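So the budget for next year is due in November and I have rewritten my half of it four times now. Lalit Awasthi, who runs our little lab, wants one page. One page! I have a spreadsheet with 31 rows and strong feelings about most of them.

The big line is easy, funnily enough. We keep the two arms we have and we don't buy a third. I went back and forth on this all summer, and Stojan Janevski still thinks I'm wrong, but sock work is a two-handed job and we have two hands. What we're short of is everything that hangs off the arms.

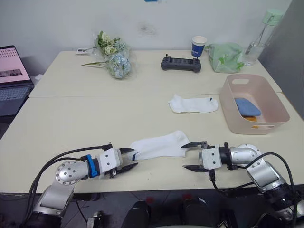
Cables, for one. I put in for a full spare set on each side, plus proper sleeving, and I'm ordering from Clestel again. Their prices crept up but their connectors fit the first time, and I've lost enough afternoons to ones that didn't.

Next row down is gripper fingers. They're a consumable, and I wish I'd understood that when I did last year's numbers (I had them under "hardware, one time," ha). Ikeo quoted me $45 a finger if we take a small batch. Nataša Obradović found a shop, Živković, that will cut them for less, but you pay $300 up front for the tooling. If we go through them at the rate we did this spring, the tooling wins before the year is half over. If we slow down, it doesn't. I've penciled in Živković and crossed my fingers, no pun intended. 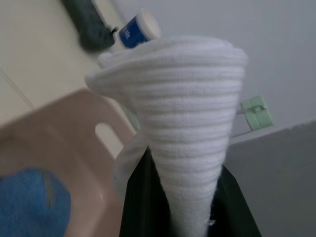

Ribbed white cloth in the gripper, seen from the wrist camera.

Then there's the wrist cameras, where I got a bit carried away. Nuvlow has a newer one with a wider view and I wanted two of them so badly. So-ying Mak made me write down what we'd do with the wider view that we can't do now, and I had one and a half reasons. Fine. They're on the wish list at the bottom, below the line, where Lalit can pretend not to see them. 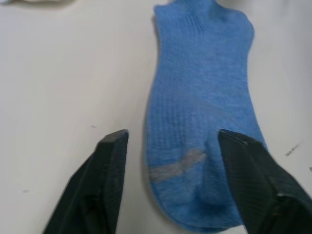 Socks get their own row this year, and yes, I know how that looks on a page that goes to grown-ups. But we need variety, and variety has to be bought on purpose. A plain white ankle sock is one kind of problem. A light blue one with ribbing down its length and a slanting gray stripe is another, and I'd like a lot more of that second kind in the bin. I'm asking for a mixed lot in different weights and colors. It's the cheapest row on the sheet and the one I'd defend the hardest.

What's left is $1000 that I've labeled "stuff," and Lukian Yatsenko has already told me that isn't a category. It covers screws, tape, baskets, a second controller and whatever breaks in February. Maybe I'll call it "contingency" and see if anybody blinks. 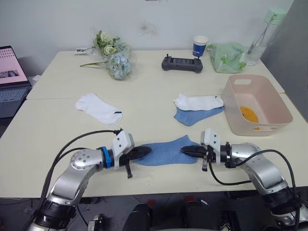 Both arms on a blue sock, with more socks waiting behind it.

I still have to work out shipping on the fingers, and whether Clestel will hold the quote past the end of the month. If you've budgeted for a setup like this and have a better name for the stuff row, leave me a comment, please. I'm on draft five tonight after dinner.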